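Why Do Car Makers Put Stickers All Over New Cars?

Have you ever seen a car covered in black and white swirls, with no name on it? It may have been a test car. Car companies use these cars to try out a new model before it goes on sale. The swirls are a kind of disguise, and people in the car business call it camouflage.

What is a test car?

Before a company sells a new model, it builds a small number of early ones. These are called prototypes. A prototype might have the new engine and the new wheels, but the seats could come from an older car and there may be wires hanging out of the dashboard. It doesn't have to look nice inside. It has to be driven a lot, so that engineers can find out what breaks.

Why hide it?

A new car takes years to design. If another company saw the shape too early, it could copy some of the ideas. There is a second reason, too. People who know that a new model is coming may stop buying the old one, and the company still has old ones to sell.

How do the swirls work?

Your eyes find the shape of a thing by looking at its edges and shadows. A curved door has a light part and a dark part, and your brain uses them to work out the curve. When the door is covered in a busy pattern, the light and dark parts get mixed up with the pattern. You can still see that it is a car – you just can't tell where the lines and bumps are.

The pattern is printed on thin plastic film with glue on the back, like a giant sticker. Workers cut it to fit each part of the car. Sometimes they also fasten on foam or plastic pieces to make the car look fatter or more square than it is. They might even stick on fake lights.

Where do test cars go?

Many companies have their own private tracks, but a track is not enough. A car has to work on hills, in traffic and in all kinds of weather, so test drivers take it out on public roads as well. 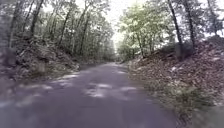
Hot deserts are good for testing the air conditioning and the engine's cooling system. Very cold places are good for testing batteries, heaters and brakes. A driver may take the same route again and again and write down every rattle.

Deming Mao drove test cars for a small company called Jandum. One March he drove 974 miles near the town of Truldale, and his notebook had 84 problems in it at the end. Most were small. One was a cup holder that squeaked.

When does the disguise come off?

It comes off a little at a time. At first the whole car is covered. Later the extra foam pieces go, and then there is only film on the front and back. By then the car is usually close to finished.

Try it yourself

You need 2 toy cars of the same kind, some paper, tape and a black marker. Draw swirls on the paper, cut it up and tape it over one car. Put both cars across the room and ask a friend to draw each one. Compare the two drawings and see which details your friend missed.

Words to know

Prototype: an early version of something, built for testing.
Camouflage: a pattern or covering that makes a thing harder to see clearly.
Engineer: a person who designs and tests machines.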